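Three months with the Standgate finger kit

September 2024

I've been putting off writing this up because I kept wanting one more evening with it first, and then one more after that. But a couple of you asked in the comments on the Ronden arm post, so let's go.

The Standgate kit is a set of replacement fingers for small two-arm setups. You get the printed brackets, the soft orange pads, a bag of screws and a folded sheet of instructions that I lost on day one (the PDF is better anyway). Mine came from Tolentino, took a week to arrive, and had one screw too few. They mailed me a whole new bag without any fuss.

What I wanted was simple. My old fingers were flat and hard, fine for blocks and useless for anything round. A rounded thing would get pinched, squirt out sideways and roll off the table, and I'd be down on my knees looking for it again. The new pads are wedges with ridges along the edges, and the difference on the first night was huge! I sat there grinning at it until way past bedtime.

So the job I settled on for testing was rounded green objects and a cardboard cup. Pick one up, drop it in the cup, go get another. It sounds like nothing, but it's a mean little test. The shapes are irregular, and the fuller the cup gets, the more careful the arm has to be about letting go.

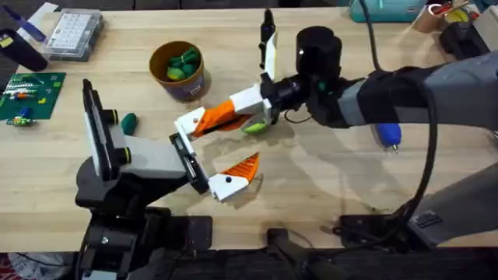 I logged 1121 tries over the summer, and nearly 1000 of them ended with the thing in the cup. With the old fingers I gave up keeping score. Most of the misses came from me, I think — I teach the moves by hand and I get sloppy when I'm tired.

Fitting them took me 55 minutes for both arms, and I'm slow. Line up the bracket, two screws in loosely, check that the finger opens all the way, then tighten. Do the check! I skipped it on the right side and had to take the whole thing off again.

Some gripes. The screw heads are tiny and soft, so use a good driver. The pads pick up dust and need a wipe every few days (a damp cloth does it). And the calibration page on the Womgate software still lists only the stock fingers, so you have to type the new length in yourself every time you reset. I wrote to them and got a nice reply saying December, so we'll see.

I did try the harder pads, too, the ones sold separately. They hold up better on rough stuff but they're no good with anything soft, and I went back to orange after 3 days. I've got a second set of those in the drawer now, still in the bag, and next I want to try them on socks.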